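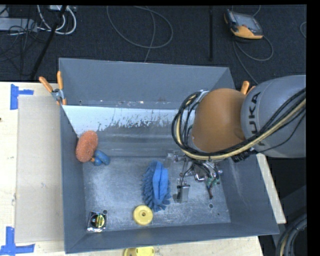
Does announcing a music festival lineup in stages lead to earlier ticket purchases than a single announcement?

Staged announcements moved purchases forward at the two larger festivals studied, Akbridge and Ulberg, and had no measurable effect at Bresavport.

4.2 Timing of purchases

The survey covered 283 ticket holders across the three festivals. Respondents were asked when they bought their tickets and which headline acts had been named by that date. Those who could not recall the month of purchase were left out of the timing analysis, which reduced the sample by 26.

At Akbridge, where headliners were released over six weeks beginning in January, most respondents bought before the full bill was known. Ulberg followed a similar pattern. Bresavport published its whole lineup at once in the first year and in stages in the second, and its sales curve hardly changed. Hviid (personal communication, 8/16/22) attributes this to the high share of local residents who attend every year whatever the program.

Figure 1. Robot arm with gripper over an open metal bin.

Ticket price was not controlled for at this stage and is taken up in Section 4.3.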